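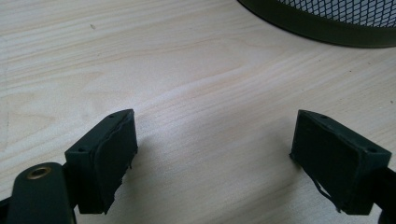 Handout 2: When the Fingers Let Go
Unit on faults and failures, hand-held and arm-mounted grippers
Revised Jul 5, 2021

Okay, a word before we start. A lot of you came up to me after the first session wanting the exciting failures, the arm that swings into a shelf and so on. We'll get there! But I want to spend this whole session on a boring one, a worn grip pad, partly since it's the fault you are most likely to meet in your first month in the lab and partly because I got it wrong myself and I'm still a bit sore about it.

What happened on the Gomby job

Last December I was running a pick-and-place task we called Gomby. Pick up a small part, carry it across, set it down in a tray. We had 282 trials planned. The first 151 went fine, or at least I wrote "fine" next to them, and then on the next one the part slid out sideways halfway across and bounced under the bench. I picked it up, wiped it off, and carried on (mistake number one, please don't do this). Over the rest of the run we had 18 more drops.

I blamed the software. Of course I did, I'd changed the closing speed that same morning, so I had a suspect all ready to go. I put the old speed back and it still dropped things. Then I turned up the closing force, and the drops stopped for a while, and I went home feeling pretty clever.

The pad on one finger had a tear along its edge. Turning up the force squashed the loose rubber flat enough to hold, and it also made the tear longer every time the fingers closed. By the next morning a strip came off completely and went into the tray with the part. So I'd taken a small fault and hidden it, and then fed it.

What a worn pad looks like

The gripper in the photo is a good one to learn from, so go and take a proper look at it. Both pads have started to go. The left one has a little flap of material curling off the edge, and the right one has threads and a torn strip hanging from its lower side. The hard plastic behind them doesn't show you anything much, which is why people check the fingers, see that they're straight, and move on. Train your eye to go to the edges of the rubber first.

I had a student ask whether a flap that small can matter. It can, and in three different ways, so let me go through them slowly.

First, contact area. You tuned your force for a whole pad. If part of the rubber has lifted, then what's left is doing all the work, and a part that used to sit flat against the face can now tip or twist. Heavy things with a smooth side are the worst for this. Soft things will fool you, they kind of fill in the gap and hold anyway.

Second, sticking. A loose tail can get pinched between the pad and the part and then hang on when the fingers open. You get a part that releases late, or releases on one side and swings. On the Dong rig we logged those as "bad release" for ages and went looking for a fault in the opening motion. There wasn't one.

Third, bits. Torn rubber ends up somewhere. In the tray, in a joint, on the desk under your next part so it sits a hair too high. If you work with anything that has to stay clean, then a shedding pad is a reason to stop by itself, even if you haven't dropped a single thing.

Is it a safety matter?

Yes! I get some eye-rolling at this point every year. A hand-held gripper over a desk is not going to hurt you by dropping a plastic block. But the same pads go on the arm, and the arm carries things over people's hands and, on the Jirari cell, at head height. A grip you can't trust is a dropped load waiting for a bad spot. And there's a second thing, which is that people reach in. I've watched perfectly sensible people stick two fingers between the pads to pull off a loose thread with the power on. Don't. It's a pinch point whether it's moving or not, and a thread under tension can come free all at once and take your hand somewhere you didn't plan.

The check, as I do it now

I keep this taped inside my notebook. Copy it into yours.

Before the first trial:
Open the fingers all the way and cut the power.
Look at each pad from the inner face, then along all its edges, then from underneath (threads like to hang down where you won't see them from above).
Run a gloved fingertip along the edge. Anything that lifts, write it down.
Check that the screws in the fingers are snug. A loose finger and a worn pad feel very much alike from the outside.
Clear the work surface. Any crumb or speck gets wiped away, so that if you find one later you know it's new.

During the run:
Stop on the first drop. The first one, even if it looks like plain bad luck.
Note which way the part fell and which finger it left last.
Don't touch the force setting until you've looked at the pads.

After:
Log the pad condition next to the trial numbers, good or bad. I use "whole", "lifting" and "torn". Keep your words the same from week to week or the log is useless to anybody else.

Trim or replace?

You'll be tempted to snip off the tail and keep going. I've done it. If the edge is lifting then a trim buys you a short while, and you've now got a pad that's a different shape from its partner, so your grip is off center in a way you can't easily measure. My rule is that torn means replace, and replace both pads together, even if the other one looks okay. New pad on one side and old pad on the other gave us some very odd drift on the Vukari bench and I don't want to chase that again.

When you put the new ones on, clean off all the old glue, press, and leave them overnight. Then run a short set of test grips with your heaviest part and your slickest part before any real trials. If you've raised the force to get around a worn pad, put it back down first! I forgot this after Gomby and left dents in a whole tray of parts.

For next time

Bring one entry from your own log where something dropped or released late. Write down what you blamed at the time and what you changed first. Half a page is plenty — I'm much more interested in the order you checked things than in whether you found the cause. And have a look at the pads on your own bench before you come in, with the power off.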